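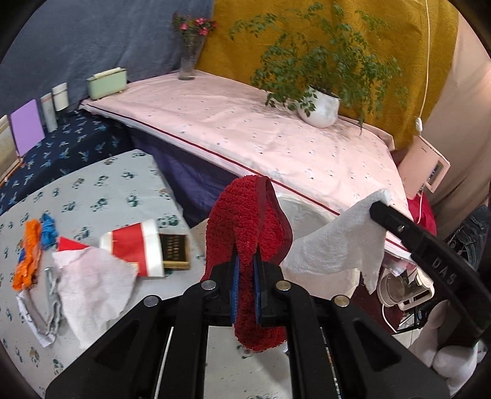
Overview

This data card accompanies the Hislow Hand-Held Gripper Kit, offered by Carville for recording manual tasks with cloth and other soft household goods. The kit holds two grippers, one for each hand, and is sold together with the Tastden starter recordings.

Contents of the starter set

700 recordings at 30 frames per second
6 task groups, among them towels, light cloths and denim
Written task notes in plain text

Gripper notes

The jaws carry blue ribbed pads. Terry cloth is gripped across a fold, with the loops against the pads. Worn pads should be replaced in pairs — mixed pairs close unevenly and will affect the opening values stored with each recording.

Recording conditions

Sessions are held at cloth-covered tables, patterned and plain, with ordinary goods left in view. Operators wear gloves. Buyers who need bare tabletops should order the Verschueren supplement, which is licensed separately.

Known limits

Small print on packaging is often unreadable. White cloth against pale containers is difficult to separate by color alone. Opening values are not corrected for fabric thickness.

Support

Kit questions are answered by Carville on weekdays. Replacement pads ship each Tuesday. Release 2 of the task notes is due in April and will be supplied to existing license holders at no charge.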